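# Two controllers, one simulated room

*Comparing Kelis and Yuan on navigation and reach tasks, before either is allowed near hardware*

Most published comparisons of arm controllers start at the gripper. Ours started one step earlier, with the question of where the base stops. A mobile arm that halts facing the wrong way has lost the task before the fingers move, and no amount of compliance in the wrist will recover it. The two packages tested here, Kelis and Yuan, handle this stage very differently.

Kelis is a conventional planner. It builds a local map from depth, chooses a standing pose and hands the remaining motion to an inverse kinematics solver. Yuan is a learned policy that takes colour images and a goal instruction and outputs base and camera motion directly, with the arm folded until a confidence value passes a set threshold. Both were run in Vindurberg, a household simulator with furnished rooms, hinged doors and a large library of movable objects. The same machine was used throughout, with the same camera model and the same fixed timestep.

We ran 1698 episodes between the two controllers. An episode ended when the target was in reach, when the base had been in contact with a wall for three seconds, or when the time limit expired. Goals were given by name: approach the toilet, approach the chest, face the door. Start poses were drawn at random, and each one was used by both controllers so that no result depended on a lucky draw.

Simulated bathrooms are a fair test of viewpoint. Large areas of wall and floor carry almost no texture, and the useful edges are few. 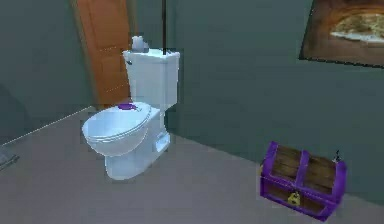
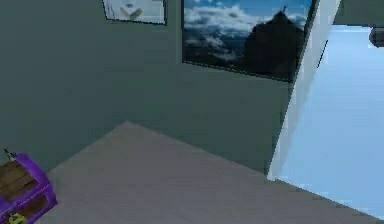 Kelis is indifferent to plain surfaces because its depth channel is exact in simulation. That is a flattering condition, and buyers should treat it as one. When we added the noise model supplied with Vindurberg, its standing poses drifted and it began to replan at corners, sometimes several times in succession. It still seldom touched a wall. The cost was time – the base would stop, rebuild its map, turn slightly and stop again.

Yuan has no depth input and so lost nothing when the noise was applied. Its difficulty was orientation. With a large object in view it moved quickly and smoothly, and its final poses were often better suited to the arm than those chosen by Kelis. When the view was mostly wall, it tended to carry on turning in whichever direction it had last been turning. In a small room this usually brings something recognisable back into view. In a corridor it can use up the whole time limit.

Camera tilt matters more than either manual suggests. Midar, which supplies the arm description we used, mounts its camera on a short neck with free roll. Kelis corrects for roll before mapping. Yuan does not, and its success rate fell whenever the neck had been left at an angle at the start of an episode. Locking the roll joint removed most of the difference. We would recommend doing so for any first trial, and releasing it only after a baseline has been recorded.

Image size was the other setting worth the effort of changing. Halving it made little difference to Kelis but shortened Yuan's cycle considerably, at the price of missed small objects. Handles, latches and similar fittings were the usual casualties. For approach tasks the smaller image is adequate. For anything that ends in a grasp, use the full size and accept the slower loop.

Set-up effort is uneven. Kelis needs a calibrated robot model and a patient afternoon with its parameter file, where two of the default clearances are too generous for domestic doorways. Yuan installs cleanly, but gives very little away when it fails. Its log records the confidence value and the commanded motion, and the operator is left to infer the rest from the recorded images.

Grasp trials with both controllers begin in April, on the Midar arm with its standard parallel gripper. The roll joint will stay locked for the first set.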